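Ustgate Shared Kitchen Group
Minutes of the meeting held on Dec 13, 2019

Present: Melati Lumenta (chair), Tetsuya Kobori, Wilfredo Javier, Haziq Oei
Apologies: Ridwan Simanjuntak
Minutes: Wilfredo Javier

1. Last meeting
November minutes agreed, with one correction. The kettle was descaled by Haziq, not by Tetsuya, and Haziq would like that known!

2. Money
Balance stands at £1,427 after paying Wijaya for the shelving in the pantry. Everyone is very pleased with the shelving. Melati has already filled the top one with jam jars and is looking for more. No other bills outstanding.

3. Baking morning
A lovely turnout and the cheese scones went in no time. Tetsuya brought his plum loaf again and has promised to write the recipe out properly — it currently lives on the back of an envelope. Agreed to hold another one in spring, with a longer slot for bread so that the dough gets a fair chance.
Action: Tetsuya to type up recipe.

4. The worktop
Long and cheerful discussion. Everybody loves the bamboo organiser and the pipe-style handle on its drawer got several compliments. Haziq asked what the drawer is for. Suggestions were tea bags, birthday candles, and pens for labelling food. Tea bags won by three votes to one (Wilfredo still thinks candles).
Melati would like the chopping board to stay by the organiser, where people can find it, and the little mint-green bowl to be used for garlic and lemons. 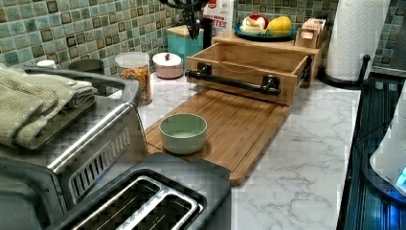
Tea towels were next. Haziq is happy to take them home for washing every fortnight and to bring them back folded. Melati said the sage and beige look gorgeous with the tiles and she'd be glad of a few more in the same colours. Agreed to spend up to £5 on each.
Agreed also that towels come off the toaster oven before anyone switches it on.
Actions: Haziq, washing. Melati, new towels.

5. Any other business
Ridwan sent a note offering his big soup pot for the winter lunches. Accepted with great delight.
Wilfredo to ask Custedia about the flour order.

Next meeting: January, date to be sent round by Melati. Haziq bringing biscuits.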